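Ferkcombe track to reopen in April, says council, again

10/31/23

Ferkcombe's running track will reopen in April, the council has announced, and this time it would like to be believed.

The track has been shut for 26 months. When the gates were locked, athletes were told the work would take five. A second date was given and missed, and then the notice on the fence was taken down and the council stopped giving dates at all.

The new promise rests on money from Skeltel, the phone company, which will put its name on the stadium for 15 years in return. How much it is paying has not been made public. The council calls the sum "significant". It used the same word for its own contribution last time, and that paid for a fence and half a drainage survey.

Kayode Balogun, who coaches the sprinters at Eltance Harriers, has been putting his group through their sessions on a school field with a slope at one end.

"I was pleased for a minute or so," he said. "Then I asked who was laying the surface and they couldn't tell me. You can't open a track in April if you haven't picked the people to build it. I've got 16-year-olds who have never run a proper bend in training, and they're meant to turn up at the county championships and compete with kids who do it every night."

He said some 15 of his athletes had left for clubs in bigger towns since the closure. Two have given up the sport.

The council confirmed that no contractor has been appointed for the surface. Sani, the firm that carried out the first round of work, has been invited to bid again. Asked whether that was wise, a spokesperson said all bids would be judged on their merits.

There is also the matter of what club athletes will pay. The old rate was low enough that most families hardly noticed it. The agreement with Skeltel leaves charges to "the operator", and there is no operator yet either.

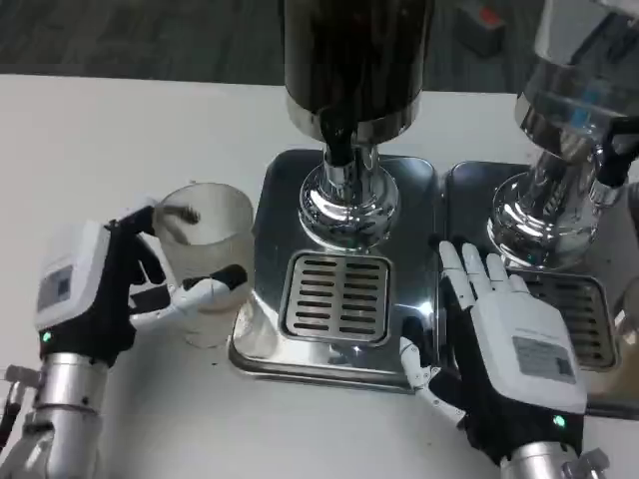 Floodlights are not part of the April work and will follow "in a later phase". Balogun's group trains after school, so for half the year they will need them. The council has not given a date for the lights.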